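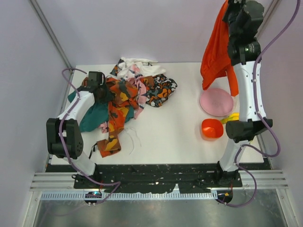 Re: [kotus-players] Favorite decks after the January patch?

On March 23, 2026, Wael Tazi wrote:
> I keep losing to Yorath rush and I'm stuck at rank 217.
> Is anyone winning with a slow deck right now, or should
> I give up on my Pristoment cards until the next patch?

Don't give up on them, Wael! I've been playing slow Pristoment all week and having a blast. The trick for me was dropping both big dragons and putting in 2 Lantern Guards (the cheap ones from the starter box). They soak up the first Yorath wave, and by turn seven you've got enough mana to do pretty much whatever you like.

I did lose a silly one last night by playing my tower too early, so hold it until they've spent their fireball. And save up for the Moss Giant if you can. It's 900 coins in the shop, which stings, but wow is it fun with the healing well!

Happy to play some practice matches if you want to try it out. I'm on most evenings, same name as here.

Tikalent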